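Koswood Robotics Forum › Student Projects › Tidy-up challenge, two arm class

Topic: box keeps slipping out of left gripper – help before Friday

gumleaf62
Hi all. Second year group, doing the Tidy-up unit (the one where both arms have to sort laundry and get a cardboard box off the floor). We're on the Nekel teaching code, stock settings mostly. Right arm is fine. Left arm grabs the box by the top corner, gets it up a bit, then the corner folds and the whole thing swings round and drops. Happens maybe one go in three. Demo is Friday and it's worth a fair chunk of the mark.

Tried so far:
slower lift
more grip force (made it worse, crushed the edge)
differnt box

Anyone got it working reliably?

tin_magpie
What's in the box? Ours did that when it was loaded to one side. If the clothes are all bunched at one end the weight pulls it round the grip point. Spread them out.

gumleaf62
Just clothes. Nothing heavy. We're not allowed to rearrange before the run though, rules say items go in "as dropped".

hexnut
Grip force isn't your problem, approach angle is. You want the finger hooked well over the rim with the flat side of the bracket hard up against the outside BEFORE you close. If it closes while still coming down you only get the top little bit of card and of course it folds. Add a wait. Half a second.

tin_magpie
Disagree a bit. We had the wait in and still lost it. Corners are just weak. Go for the middle of the long side.

hexnut
Middle of the long side is the weakest part of an open box?? Corner has two walls holding it up. Middle has one and it bows in. Try it with your fingers.

tin_magpie
I have tried it. With a real arm. 19 runs, dropped two. What's your number?

hexnut
Don't have a number, wasn't keeping a tally. It worked and we passed.

tin_magpie
right

mod_bunnag
Play nice please. Also gumleaf can you post which version of the class code you're on, the lift step changed in May and half the answers on here are for the old one.

gumleaf62
Sorry yes. Newest one, pulled it Monday night. Lift speed is at 62 which is what the handout says. Closing wait was set to zero!! So hexnut might be onto something there.

Will try the wait at lunch. Lab's booked out till 12.

wattle_and_daub
Lurker from the Witivville club here. We don't have the marks pressure but same task, same arms. Two things nobody's mentioned –

1. check your right arm isn't reaching at the same time. Ours was going for the bag while the left was mid lift and the base shook just enough. Looked like a grip problem for weeks. Was not a grip problem.

2. soft stuff is worse than the box in the end. Jeans especially. They come up, snag, take the bag with them. Leave time for it.

gumleaf62
Oh. They do move at the same time, we did that on purpose to save seconds. Total time limit is 299 seconds and we're cutting it close.

wattle_and_daub
Do the box with the right arm parked, then go together after. Costs you a bit but a drop costs you more, you have to reset the whole left side.

hexnut
^ this is good advice. Didn't think of the base.

prawnstar
Can I jump in, our group's doing it next term. Are you training it off demos or scripting the moves? Our tutor wants demos only and I reckon scripting would be heaps easier for the box bit.

gumleaf62
Demos for picking up clothes, scripted for the box. We asked and it was OK'd as long as it's in the report. Ask yours in writing tho, another group got pinged for it.

tin_magpie
Scripting the box is a cop out imo. Whole point of the unit is it copes when the box isn't where you left it. Move it a hand's width and the script misses.

gumleaf62
It looks for the box first, then runs the script from there. So it's not totally blind. But yeah fair, if the box is turned a lot it gets confused.

prawnstar
ok so half and half. Thanks, that's useful

gumleaf62
Back from the lab. Put the wait in, 0.5 like hexnut said. Parked the right arm up out of the way till the box is done. Kept the corner grip for now, sorry magpie.
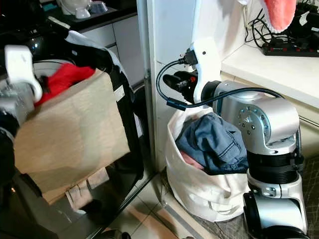

Anyway eight runs, one drop, and that one I think was my fault, had the start position wrong from testing something else. Before that it was dropping every third go so I'm pretty happy. Time went up though, we finished the last run with 19 seconds left, which is tighter than I'd like.

Still to do: the jeans. wattle was right, they're a pain. Gripper gets a fold of denim and then can't let go cleanly, or gets two layers and half the bag.

wattle_and_daub
For jeans go for the waistband if your vision can find it. Thick edge, doesn't slide. If it can't find it, come in from above and open wider than feels sensible. And lift straight up, no sideways till it's clear of the bag.

tin_magpie
Glad it's holding. I'd still do a set with the long side so you have something to compare in the report, markers love a table.

hexnut
Agree with magpie on that actualy. Write down both. Even if the corner wins.

gumleaf62
Fine, will do a set of each tomorrow morning if I can get the 8am slot. Where do people put the wait in the report, method or changes from handout?

mod_bunnag
Changes from handout, with the line number. Put the parked arm in there too.

prawnstar
does anyone have a spare handout pdf, the link on the unit page is dead

mod_bunnag
Fixed the link just now, try again. Might need to log out and back in.

prawnstar
works, ta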